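Opinion: Leave the Bed Unmade Until Noon

By Vivek Kaushik
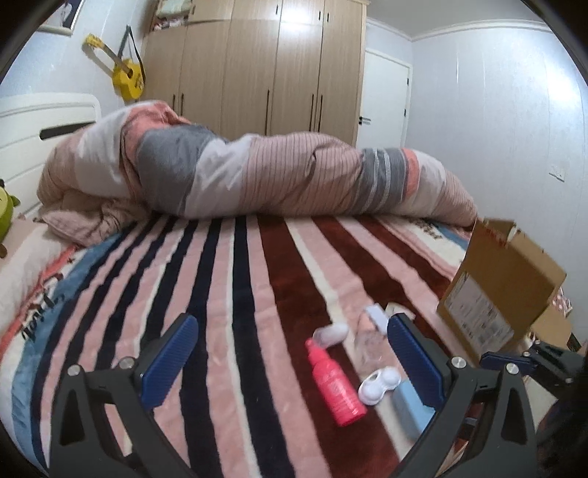
How long should a bed air before it gets made? I give mine 30 minutes at the least, and longer in June, with the covers pushed to the far side.

My mother made every bed in our Bristdale house before breakfast, tight corners and all. I kept that up for 15 years. Then I quit, and mornings got easier. A child's bed especially can wait. The comforter will be in a heap again by bedtime, and the plush toys will have moved. Shake out the blanket, open a window and go eat.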